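The Kinero K6 Parallel Gripper is a two-finger electric gripper intended for mixed household and light handling work. It is supplied to laboratories, training centres and integrators, and may be fitted to any arm with a standard tool flange. Sosell is the appointed supplier, and maintains the K6 alongside the Reinholz and Bornmont ranges so that customers may compare the three on equal terms.

**Order code:** 2581
**Loan period:** 28 days
**Minimum software release:** 6

## Comparison testing

Grippers are compared on a fixed kitchen layout. The objects differ in size, stiffness and surface finish: a plate, a ketchup bottle, a perforated colander, a frying pan with a green slotted spatula, a small bowl, and toy fruit including strawberries and half an orange. Each gripper completes 500 attempts, and the objects are returned to their marked positions between runs.

The cup beside the toaster oven is generally the most informative item. Clearance on the oven side is limited, and the approach must be planned with the full width of the gripper body in mind – the fingertips alone are a poor guide.
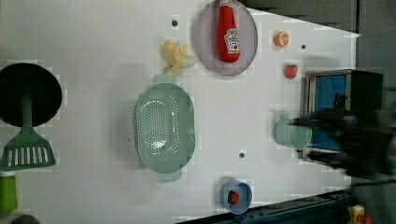 ## Supplied items

- Gripper body with two standard fingers
- Flange adaptor and fixing screws
- Control cable
- Printed installation guide

Soft fingertips are available separately and are recommended for thin-walled cups and bowls. They should be replaced when the surface becomes shiny or torn.

## Trial loans

Laboratories may borrow a K6 before purchase. Applications should state the make of arm, the controller in use and the objects to be handled. A Reinholz or Bornmont unit may be requested for the same period, subject to stock. Loan units returned without their adaptor will be charged at list price.

No loans are issued in November, when the units are withdrawn for servicing.

Enquiries should be addressed to Sze-wing Lu, Equipment Loans, Sosell.

Page revised Sat 8 April.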